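Automation and Controls > Visits, shows and open days
Thread: Open day at the Welwood lab – two-arm bench, mug tree task

torque_limit
Joined: April
Posts: 327

I went to the Welwood open day on February 9, 2024 and said I would write it up, as several people here could not get a place. We were let in by ticket, 50 to a session, and the session I had was a little over an hour. Most of the floor is given over to care equipment and the handling of it. The part I went for was the two-arm bench, where the job is to hang cups on a mug tree.

The bench has an arm on each side of the operator's view and both arms come up from the near edge. The task as given to us: pick a cup up from the table, turn it so that the handle or the rim can meet a peg, pass it from one arm to the other if the first arm can't reach, and hang it. The visitors' sheet calls the control software Pace. It takes a stream of joint positions and gripper commands and smooths them before they go to the arms. The smoothing window can be set, and they had it at the long end for the public sessions, so everything moved slowly.

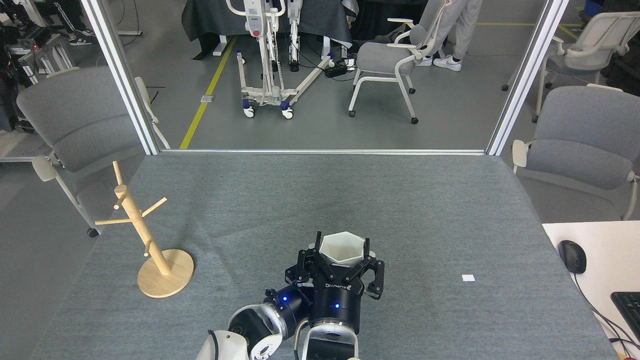

Cup in the gripper, upright, with the mug tree on the left still empty.

I had three questions and got two answers. Grip force is capped in software and the cap is the same for every object. The cell has no force sensing at the wrist in its present form. The third question was how many tries it takes to get a usable success rate, and the reply was that it depends on the task, so I have nothing to report there.

If anyone has run Pace on their own arms I would like to know what delay you saw.

backlash_bob
Posts: 1,000

Thanks for writing it up. I'll say what I say every time: hanging a cup on a peg is a fixture problem. Give me a nest for the cup and a nest for the tree, and a single arm with a taught path will do it all day. Two arms double the cost and more than double the ways for it to stop.

torque_limit

With nests, yes. The point of the bench is that there are no nests. Both the cup and the tree can be moved between runs, and visitors were asked to say where the cup should go.

backlash_bob

Then it is a research bench and should be judged as one. Fine by me. I object when the same thing turns up in a sales deck a year later with "kitting" written over it.

mill_lane

I was in the session after. We saw the cup on the table and in the hand, and we also had a long stop while they restarted one side. I asked about the stop and was told it was a communications timeout on the left arm. It came back without homing. I would be wary of that on a plant floor, but for a bench it is normal.

On delay: we ran Pace for a short trial on a pair of second-hand arms. With the window at its shortest setting the motion was rough enough to walk a light part out of the fingers. We settled near the middle. I don't have the numbers with me and will not guess.

torque_limit

Useful, thank you. Near the middle is where I would have started too. Did you change the gains or only the window?

mill_lane

Only the window. The gains were locked in the version we had.
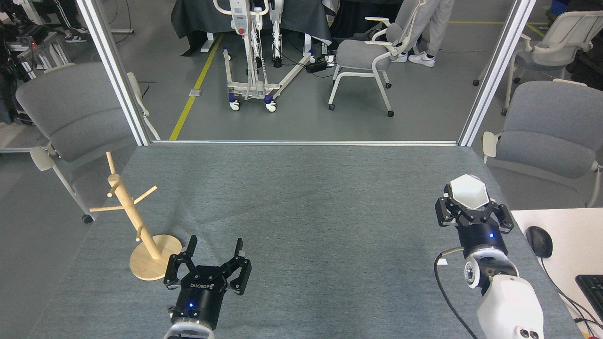
Gripper choice is what I would rather talk about. We have spent most of a year moving between parallel fingers and soft cups on our own line, and our view is now that a two-finger gripper with flat pads covers more of our parts than anything else we have tried, provided the part has two faces to hold. The cup on the Welwood bench is a fair case for it. It is six-sided, so the fingers have flats to close on, and in the shot I've put in the right-hand gripper has it while the left one, with the Robotiq lettering, is open and pointing up beside the base of the tree. A round cup of the same size would be a harder test for the same pads. I would have liked to see one tried. We use pads cut from Wellel sheet, 3 mm, and change them when they start to shine.

seven_axis

Was the gripper a two-finger one? From the first photo I took it for something with more fingers. There are a lot of black edges in there.

torque_limit

It reads that way from that angle. The linkage on each finger has several parts. Mill_lane's picture shows it better.

backlash_bob

Wellel sheet goes hard in the cold. We had it on a palletiser next to a dock door and it was useless by the winter. Pirnis do a softer pad that lasts longer. It costs more and the screws are an odd size.

mill_lane

Ours is indoors and heated. I have had Pirnis pads on trial and found they marked painted parts. Different jobs.

seven_axis

Back to the bench for a moment. Is the tree fixed down? If it isn't, the first peg you catch with the cup will drag it.

torque_limit

I asked the same thing. It is not fixed. The weight of the base and the cloth on the table are all that hold it. They said that a dragged tree counts as a failed run, which seems right to me. Fixing it would make the figures look better and tell you less.

backlash_bob

So the failures count against the arms even when the tree is at fault. That is a strange way to score it.

torque_limit

The arms are what moved it. I don't see a problem.

seven_axis

I am with torque_limit on this one. If it can't place a cup without shifting a light stand, it can't place a cup.

mill_lane

One thing I would add about approach direction. Our session had a good deal of talk about where to put the cup at the start of a run. Close to the near edge, both arms can get at it but the wrists have to fold back a long way, and you lose reach upwards. 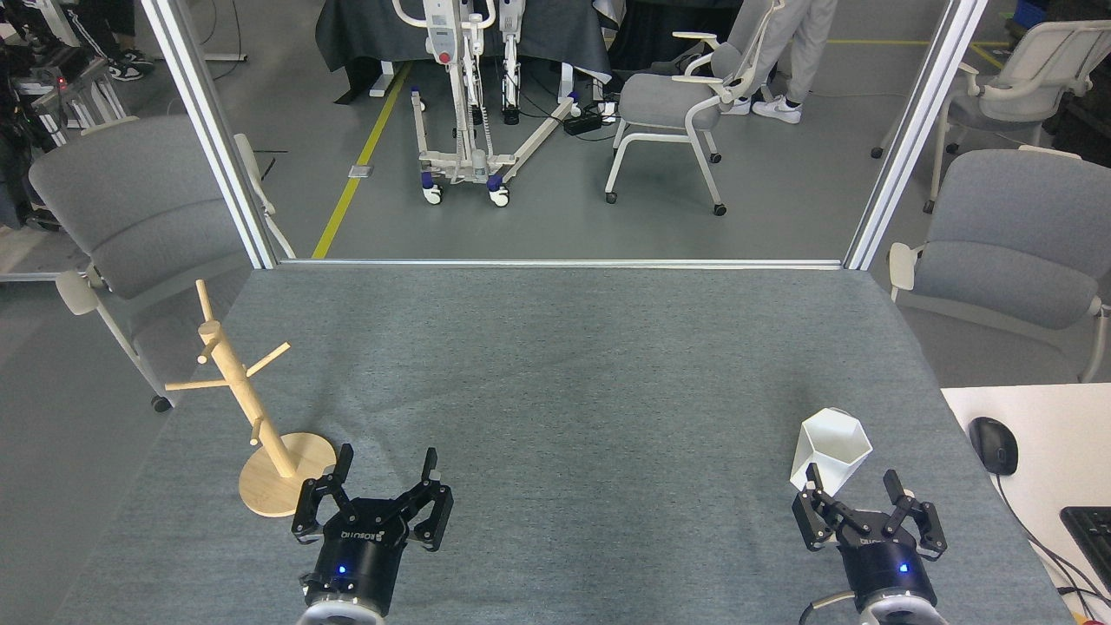
Further out, the wrists are in a better posture, but the fingers come in low and have to get down beside the cup without tipping it. Their preference was to come in from the side with the fingers wide, close slowly, and lift a short way before any turn. That costs time on every cycle. On a line I would take the time out of the lift and leave the close alone.

backlash_bob

Agreed on the close. A fast close on a light part is asking for it to jump. It may be the only thing in this thread we all agree on.

seven_axis

Does anyone know if the arms are run by a person or from a recorded set? The visitors' sheet as described doesn't make it clear.

torque_limit

Both, depending on the session. Ours was a person for the first part. For the second part they said it was running on its own, and I have no way to check that. The movement looked much the same to me, but with the long smoothing window it would.

mill_lane

Ours was a person throughout, after the restart.

torque_limit

Then we did not see quite the same demonstration, and I'll alter the title when I can get the edit button to work. I have sent an email asking for the smoothing settings in milliseconds and for the grip force cap. If they reply and are happy for it to go up here, I will post the figures in this thread.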